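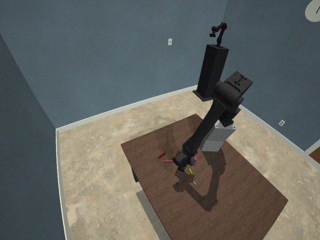 The letter said the sluice at Wamura would open at first light, and Ishbel MacAulay had been awake since three so as not to miss it.

She had wanted to see it ever since she was seven, when her grandfather walked her along the top of the embankment and told her there was a road under the reservoir, a proper road with a kerb and a milestone. She'd believed him completely! Then she'd grown up and not believed him, and then she'd gone to work in the water office at Minville and found the road on a map, exactly where he'd said, running straight into the blue.

"You've brought cake," said Retno Mangundap, when Ishbel got to the gatehouse. "It's a drawdown, not a wedding."

"It's ginger. Do you want some or not?"

Retno did want some. She ate it standing up, with her gloves tucked under her arm, watching the gauge board on the far wall. The notice was taped to the door behind her, dated 2019-11-21, and the rain had got into one corner of it. Keep off the shore. Keep dogs on leads. Mud may be deeper than it looks. Ishbel had written that last line herself and was rather proud of it.

"Humaira's on the downstream bridge," Retno said. "She's got the barriers across. One man with a canoe, very cross, but he's gone home."

The radio crackled and Humaira Minhas came through, sounding as though she was speaking from inside a sock. The footpath was clear. The stepping stones were clear. There was a heron on the weir and she'd shouted at it but it wouldn't shift.

"It'll shift," said Retno, and put her gloves on.

Oh, the noise of it! Ishbel had read all the reports, she knew the flow and the gate settings and could have recited them, and none of that had told her the floor would hum. It came up through her boots and into her knees. The old Pešek gears turned over with a groan, the chain took up its slack link by link, and below the grating the water went from black to white and roared away down the channel. She laughed out loud. Retno, who had done this for years and was supposed to be bored by it, was grinning too.

"Again!" said Ishbel.

"It doesn't work like that."

They let it down slowly, a little each hour, so the banks wouldn't slump. By noon there was a brown hem all round the reservoir. By the next morning the hem was a wide skirt, ribbed and shining, with tree stumps sticking out of it and a great many gulls. People came up from the town and stood at the rail with flasks. Yusri Pasaribu brought his whole class, who had been promised a drowned village and were loudly disappointed to be offered a wall.

"There wasn't a village," Ishbel told them. "There was one farm, and a sheep wash, and a road."

"Where's the road?" said a girl in a yellow hat.

"Coming," said Ishbel.

It came on the fourth day. She nearly missed it. She had gone along the embankment to read the marker posts, and the light was low, and out beyond the stumps there was a line that was too straight. She followed it with her finger, in from the old gateposts, down the slope, across the flat. Silt lay over most of it, but along one side ran the kerb, stone after stone, as neat as teeth. And there, leaning a bit, was something short and square that could only be one thing.

She rang Juwita Kusuma at the office, because she had to ring someone.

"The milestone's there!"

"What does it say?"

"I can't read it from here. I can't go out to it, can I? I wrote the notice."

Juwita thought about this. Ishbel could hear her tapping a pencil. "I've got the survey telescope in the cupboard," she said at last. "I could have it up there before the light goes."

She was, too, with her coat on inside out. They set the tripod against the rail and Ishbel wiped the eyepiece with her scarf and bent down. Mud, mud, a gull's foot, more mud. Then stone, and green slime, and under the slime, cut deep, the letters M and I and N, and a number seven.

"Seven miles to Minville," said Ishbel. "He always said it was seven."

"Let me look," said Juwita, and Ishbel moved over, and went to find out whether Retno had left any of the cake.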